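Choosing between a five-finger hand and a parallel gripper for small textile items

Posted by Tharun Iyengar on September 26, 2019 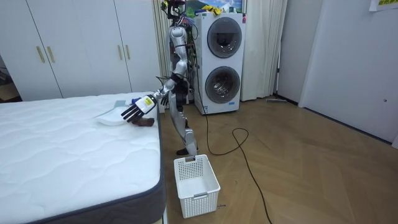
Our laboratory has been asked to recommend one end effector for household sorting trials, and I would appreciate guidance from members who have completed a similar comparison. The two candidates are the Vorkon five-finger hand and the Clavden parallel gripper. Both are to be evaluated on the same humanoid platform, with the same arm controller and the same fixed camera. Our test station uses a flat white tray with a raised rim, set directly on a mattress, and the small fabric items are presented on the tray. The hand approaches from above with the fingers open.

In July we completed 193 attempts with the Vorkon hand, of which 69 ended without a secure hold. Most of the failures involved items lying against the rim. The Clavden gripper has not yet been mounted. I have the following concerns. First, the mattress is compliant, and I do not know whether the tray should be placed on a rigid surface before the second series begins. Second, the gripper is shorter than the hand, so the arm will have to reach lower. Third, our protocol allows 4 retries per item, and a reviewer has questioned whether retries should be counted at all. Any advice on procedure would be welcome.

mzuravska

The support surface should remain unchanged between the two series. If the tray is moved to a table now, the results from July can no longer be compared with the new ones, and the first series would have to be repeated. Should you wish to know the effect of the mattress, run a separate short series on a rigid surface with both end effectors. Fifty attempts for each would be a reasonable start.

With respect to retries, I recommend that the first attempt be reported as the principal result and that the outcome after retries be given in a second column. A multi-finger hand will often disturb the cloth on a failed attempt and leave it bunched, which makes the next attempt easier. A parallel gripper tends to leave the cloth where it was. Combining the two figures would conceal this difference.

The tool center point must be measured again after the gripper is mounted. Please do not rely on the value in the data sheet — our own unit differed from the published figure by enough to bring the fingertips into contact with the tray.

Benchtop_R

We use the Clavden for socks and it is satisfactory. I would purchase that one. The hand is more expensive to maintain.

L. Oduya

I concur with the first reply and would add two points.

Items against the rim should be recorded as a separate category. A parallel gripper can be turned so that its jaws close along the rim, whereas a hand with the thumb opposed generally needs clearance on both sides. If the positions are not recorded, the comparison will depend largely on where the operator happened to place each item. We mark positions on the tray with a printed grid and draw them from a list prepared in advance.

The closing force should also be stated for each series. We evaluated a Zhuravel gripper last year and obtained poor results on thin cloth until the force limit was reduced to 50 percent of the default setting. At the default, the fingertips deflected and the cloth slipped out as the arm was raised. I cannot say whether the Clavden behaves in the same manner, but a short check before the formal series would be prudent.

Tharun Iyengar

Thank you for these replies. The tray will remain on the mattress for the second series, and rim positions will be logged separately. I will post the first-attempt figures for both devices when the work is complete.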